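In September I finally watched the documentary about the architect Wattimena, whose houses in Rilden I have admired since I was a student. It is free to borrow from the town library.
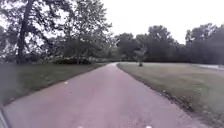
The film shows his drawings for the Hasel school, 115 sheets, all made by hand. I did not know that he changed the staircase so many times.
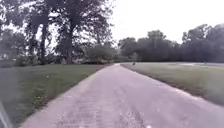 *Posted by Shadi Hakim*

My favorite part is the talk with Birger Midtbø, who restored the windows. He speaks slowly, and for me this was very helpful.
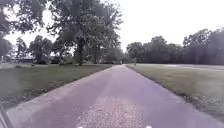 The music is too loud in some places, and the last chapter, on the Kulon theater, is short. I would like to see more of the ceiling there. Next I will read the book by Yusri Tarigan, but it has 735 pages.
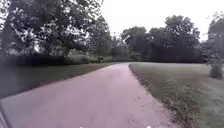 *The paved path and the lawn beside it.*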